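Unit 4: Colour and light in interior spaces
Course handout, prepared by Wekesa Rugemalira

Reading for this unit: course reader, chapter 6, up to the section on glazing. Bring your swatch book to the tutorial.

1. Reflectance

Every surface returns a share of the light that falls on it. The share is called its reflectance and is given on a scale from 0 (all absorbed) to 1 (all returned). Fresh white paint sits near the top of the scale and charcoal near the bottom. Mid greys are harder to judge by eye and are usually guessed too high.

Write the reflectance of each main surface on your plan before you choose any lamps. A room with a dark floor and dark joinery can need twice the fittings of a pale one.

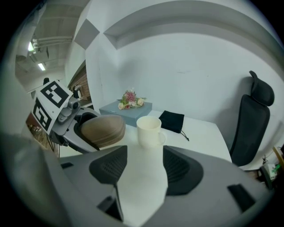 Photo: Kitmont Studio

2. Illuminance

Illuminance is the light arriving at a surface, measured in lux. For the Gisthorpe exercise use these working values:

Corridor: 90 lux
General room lighting: 163 lux
Desk or bench: 300 lux

The middle figure is the one measured on our site visit in November. It's not a standard and shouldn't be quoted as one in your report. Take readings at bench height with the meter level, and stand back so that your shadow stays off the sensor.

3. Colour temperature

Lamps are described as warm or cool according to their colour temperature in kelvin. A lamp at 3,000 K is warm and flatters timber, brick and skin. Cooler lamps suit detailed work but can make beige look grey. Don't mix the two in one room unless the plan gives a reason for it. 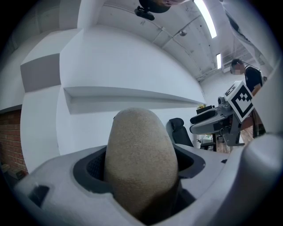

Inter-reflection is the light that reaches a surface after bouncing off at least one other. Most simple calculations cover it with a single utilisation factor, and that is acceptable for this unit. Its effect is strongest where the largest surfaces are pale - white walls under a white ceiling, as in the photo, pass light back and forth with little loss at each bounce. Paint the same walls dark green and the factor drops sharply, even with the ceiling left alone.

4. To hand in

One plan of the Mwaipopo reading room with reflectances marked, one page of calculations, and a short note on your choice of lamp. Show your working. If you use the Neveo spreadsheet, attach the input sheet as well as the results.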